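Camera comparison, progress to January 2025
Prepared by Josué Evangelista

We now hold 1207 clips from the Nirkholm head camera, against 13 from the Sedar. I would not call that a comparison yet.

Head view, balcony cleaning task: 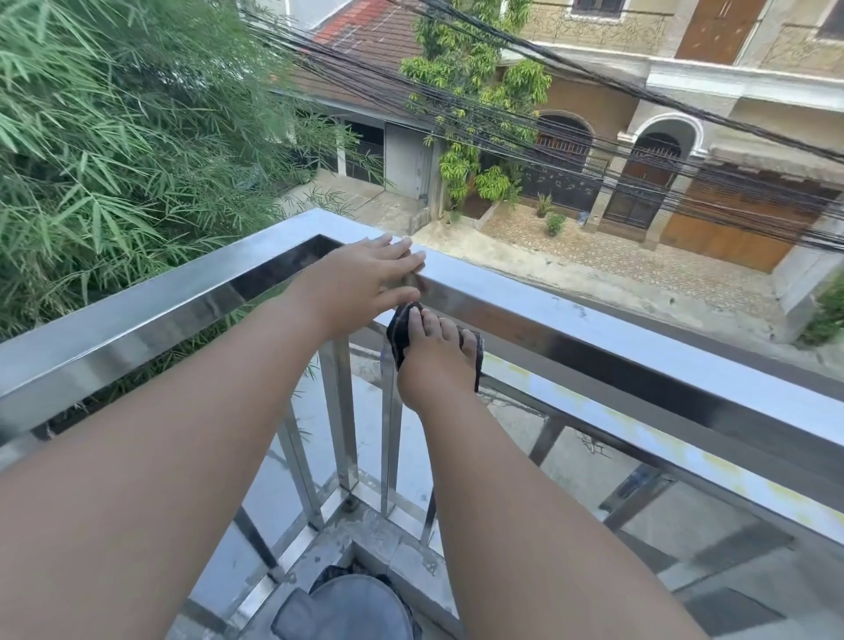
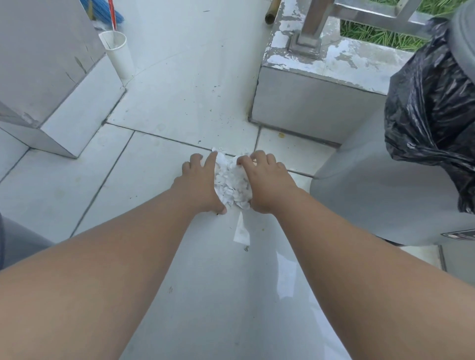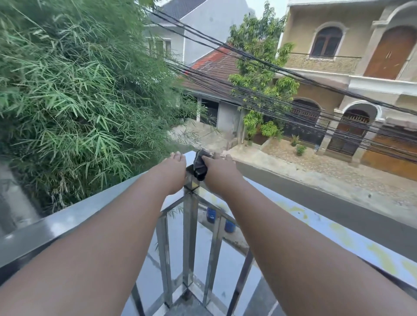
The supplier says footage like this will be enough to choose between the 2 grippers. I doubt it. Fingers hide the contact point too often, and neither gripper has a foot. The Räsänen arm still loses its controller link – 6 times so far – and the Cliltitz spare has not been tried. Please hold the second payment until May.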